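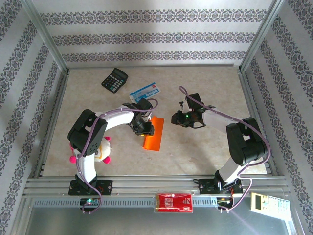
Okay, wallpaper people, I have finally made up my mind about the back bedroom and I need you to talk me out of it or cheer me on. I'm going with the damask in bands. Not the all-over kind my aunt had in her hallway, I mean the one with a white ground and the dark gray-blue motif running across in horizontal stripes, with plain white in between. See how three bands stack up on the back wall and then carry on down both sides? That's the look! I love how crisp the blue is against the white, and it sits fine over a beige marble-patterned floor, which was my big worry as I'm stuck with something very close to it (the previous owners put it in and I am not ripping it out this year). Even the bright orange thing lying there looks good with it, so I'm feeling better about my orange reading chair.

Now to Ro-un's message from the other night:

> From: Ro-un Maeng
> Date: 18/01/2018
>
> Myfanwy, before you order anything, measure your corners. We did a
> banded pattern in the Cletby house and the bands were dead level on
> the long wall and then drifted when we got around to the window
> side. You can hide that with a leafy print. You can't hide it with
> stripes. Also what are you doing at the floor? We ran a thin metal
> strip along the bottom instead of a baseboard and I still like it,
> but it shows every wobble in the cut edge.
>
> And ask Skanar if all your rolls are from the same batch. Ours
> weren't. Two of them were a hair bluer and I see it every single
> morning when I drink my coffee.
>
> Ro-un

Thank you for this, even if it did send me upstairs with a level at eleven at night. The left corner is pretty good. The right one leans, and by the time you get to the ceiling it's out by more than I'd like. My thought is to start in the middle of the back wall and work out both ways, so that whatever mess there is ends up behind the door. Does that sound right or am I going to hate it?

On the metal strip, I'm tempted. There's a thin edge like that along the base of the back wall in my picture and it looks very neat. But my floor has a dip by the closet, so maybe a regular painted baseboard is the smarter choice. Has anybody used the strip on a floor that isn't flat?

I did call Skanar and the rolls they have set aside are all batch 2456, except one that's 2221. They offered to swap the odd one but it means waiting until April. The total comes to $419 with the paste, and they'll hold it for me if I pay a deposit. The Dromum paper was cheaper, but the sample was so thin I could see my pencil marks through it.

One more thing, and then I'll quit. The sample book lists the repeat as 27 inches. Is that from the top of one band to the top of the next, or the whole pattern before it starts over? The guy on the phone said one thing and the label seems to say another, and it makes a big difference to how much I waste on each drop.

Oh, and whoever borrowed my long smoothing brush after the Bae kitchen job, I'm going to need it back.

Myfanwy Wogan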